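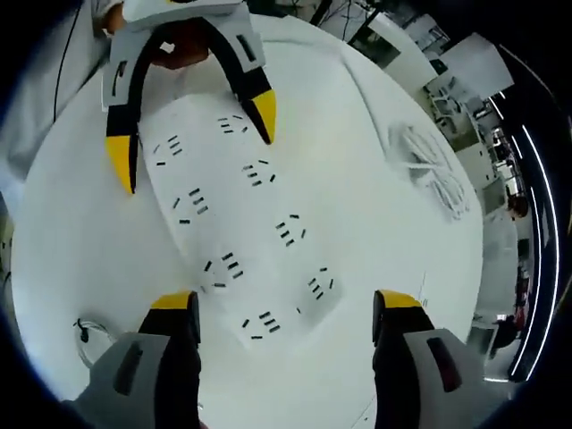
Hi Florencia, I promised you a proper update by the middle of the month, and it's Wednesday, February 15, 2023, so I'm just squeaking in! The big item since we last talked is the motif for the Dallholm tea towels, which has finally stopped changing every time I turn my back. We went with the little starburst: short black bars, mostly stacked in the middle, with another one or two set at an angle around them. I like how they sit on the white sheet in two loose columns, with enough room between them that your eye gets a rest. Mulugeta wanted them packed in tighter and we went back and forth on that for a whole afternoon (he lost, but he was very nice about it).

The layout work is pretty much done. I still want to try the bars a hair thinner, because on cloth everything spreads a bit and I don't want them turning into blobs. Modupe has a stack of scrap cotton for that and says we can make as big a mess as we like.

Money next, I know you're waiting for it. Out of the 2,000 dollars you gave us, we've spent 746. Most of that went on fabric ink and the first bolt of cotton from Lukáč, and the rest was paper, tape and a decent cutting mat. I haven't touched the part set aside for the screens yet. Bezawit is getting a second price on those and I'd like to hold off until she hears back. Receipts are in the same folder as last time, plus one from Emix that I had to ask for twice.

The evening sessions are going great! We had 26 people sign up and nine of them have asked if they can keep coming once the course is over, which made my week. The round table is the popular spot, everybody ends up there with their paper turned every which way, and it's much easier to talk over a pattern when there's no head of the table.

One thing is running behind. The test prints should have been finished by now, and they've slipped to the end of February. Hadi can only do the printing on weekends and he was away for two of them. It shouldn't push back the sale, but I'd rather you heard it from me now.

Could you let me know if you still want a towel with your logo on the hem? If so I need the artwork before Hadi starts mixing ink. And come by some evening, we'd love to put you to work!

Talk soon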